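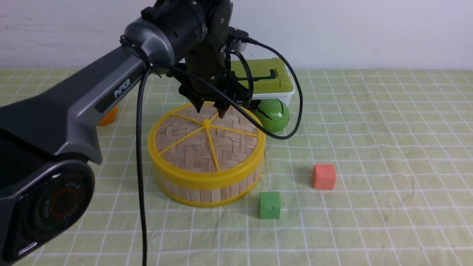

Stornard Travel Forum > Coast and Islands > Seeing the puffins from Grokdale: morning or evening boat?

fenwick_t
Topic starter

My wife and I will be staying in Grokdale for four nights in April and hope to see the puffins on the outer stacks. The harbour office lists a morning sailing and an evening sailing, both of 90 minutes. I should be grateful for advice on which is the better choice, and whether April is too early. We do not drive.

harbourlight
Member

April is not too early, although the birds come and go during the first weeks. I would recommend the evening sailing without hesitation. Puffins spend much of the day at sea and gather on the water below the cliffs before dusk. The morning boat passes a great many guillemots and, in my experience, very little else.

M. Oakes
Member

I must disagree with the previous reply. I have taken the morning boat on 9 occasions and saw puffins on all but one of them. The evening sailing faces the low sun on the outward leg, and it is cancelled more often when the wind gets up in the afternoon. A visitor with only four nights should book the morning and keep the evening in reserve. 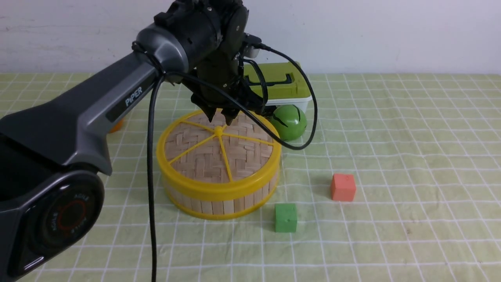 Védís Bach
Forum Moderator, Coast and Islands

Members are reminded that the harbour office decides on sailings at 7 am for the morning boat and at 3 pm for the evening boat. Tickets for a cancelled sailing may be moved to the next one with free places, but they are not refunded in cash. The evening boat carries 20 passengers and should be booked ahead.

For those without a car, the bus from Stornard stops at the top of Harbour Road. The walk down to the quay is steep and has no handrail.

harbourlight
Member

I accept the point about cancellations. On the matter of the sun, one simply sits on the left-hand side. I would still not exchange an evening on that water for any number of mornings.

Isauro Cervantes
Member

May I suggest the cliff path as well? It costs nothing, and the second viewpoint looks straight down on the burrows. Binoculars are needed. Please keep behind the rope, as the turf is undermined in several places.

M. Oakes
Member

The path is closed past the first viewpoint until the end of April. The notice is on the gate.

Isauro Cervantes
Member

Thank you for the correction. It was open to the second viewpoint when I last visited.

fenwick_t
Topic starter

My thanks to all. We have booked the morning boat for our second day and shall try for the evening one on our third. Is there anywhere on the quay to leave a small suitcase?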